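Threads > Garba Ezeani > Kitchen table, August

Right. Moving the kitchen things out of the Mernness flat and into the new place. Thread as I go, mostly so I remember what went where

1/ Table first. Everything out of the cupboards and onto the light wooden one, then decide. No sorting inside cupboards, tried that last time and lost a whole evening

2/ Bowls are the problem. Why do I own so many bowls. The orangey red shallow one stays, it's the fruit one. Dark maroon one stays too, good for olives

3/ Little dark metal cup, undecided. Olanrewaju Isah wants it for his pens. It's a CUP 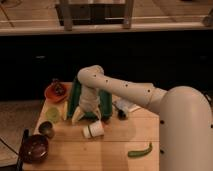
4/ Anyway food next. Green stuff goes last into the cool bag, anything yellow gets eaten tonight. Dont pack fruit under bowls, learnt that on the stairs at Ogbonna Road

5/ Wrapping: old newspaper for the bowls, tea towels for anything with a handle. Ran out of newspaper by 4pm. Went down the shop, 200 sheets of packing paper for a tenner, far too much, anyone local want the rest??

6/ Boxes are from Vesteo, the small ones. Get the small ones. I filled a big one with plates in the spring and two of us couldnt shift it

7/ Olanrewaju has now made a list. Headings and everything. He's put "cup (pens)" on it

8/ Someone asked about the table. It's coming with us, legs unscrew, screws taped to the underside in an envelope. Second hand, wobbled for a month, folded card under one leg and its been fine

9/ Kettle stays out till the very end obvs. 2 mugs, 2 spoons, teabags in a jam jar

10/ Stopping for tea. Spice rack tmrw. Found cumin from the flat before this one so pray for me

1,037 views

We use cookies to remember your settings. Accept | Manage
© Teltance | Contact | Back to top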